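Town energy news
June 15, 2026

Jultollow sets out its heating plan for public buildings

The town of Jultollow has published its plan to stop burning oil and gas in the buildings it owns. The plan runs to almost 200 pages, most of them tables, and can be read at the town office or downloaded from the energy page. A short version is included in this newsletter for residents who want the main points before the comment period closes.

The town owns 31 heated buildings. Between them they used the same amount of fuel last year as the year before, even though two were closed for part of the winter. The plan blames old boilers, poor controls and very little insulation in anything built before the school annex. The largest single user is the Staller Street pool, followed by the high school and the public works garage.

Under the plan, the pool and the high school would move to ground-source heat pumps sharing one well field under the playing fields. Smaller buildings would get air-source units as their boilers reach the end of their working lives. The garage stays on gas for now. Its doors are open for much of the day in winter, and the engineers want a full season of readings before recommending a system.

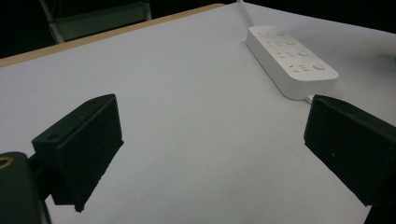
The order of work matters more than the equipment. An oversized heat pump costs more to buy and runs badly in mild weather, so the plan calls for insulation and air sealing first, with the heating load measured again afterward. That adds a year to most projects. The school board asked for a faster schedule at the high school and was offered a compromise – the gym wing will be sealed and insulated this summer, and the classroom wings will follow next year.

Cost

The first phase is priced at $4.1 million. State grants would cover a little under half if the applications are approved, and the rest would come from a bond. The plan expects fuel savings to meet most of the bond payments but does not claim they will meet all of them. It uses a flat price for electricity over the whole period, and several residents at the spring hearing said that was too hopeful. A second set of figures with rising prices has been added as an appendix.

Tarar, the regional utility, has confirmed that the line serving the high school can carry the extra load. The line to the library cannot. Upgrading it would take at least two summers, and the plan leaves the library until the second phase for that reason.

What is not in the plan

Private homes are not covered, and nothing in the plan requires a homeowner or landlord to change anything. The town did look at a shared heat network for the streets near the pool, using spare capacity from the well field. The idea was dropped from this version after the Rivlow test borings showed less usable ground than expected on the east side. It may come back if the west side tests well.

The plan also leaves out vehicles and street lighting. Street lighting was finished under an earlier program. Vehicles will have a separate plan, and no date has been set for it.

Meter readings at home

Residents who signed up for the home energy survey should keep sending in their readings. The survey has 3,623 households on its list, and the form now takes electric, gas and oil figures on one page. If you use a plug-in meter to check a heater or a freezer, leave it in place for 5 full days before writing down the number, and note whether anyone was away during that time.

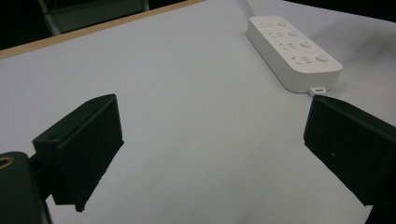 How to comment

Written comments can be left at the town office or sent through the energy page. Please give the page number if you are writing about a particular table. Comments on the bond should go to the finance desk, which is keeping them separately.

The final version goes to a vote in October. Paper copies of the appendix are available on request, with a limit of 2 per household.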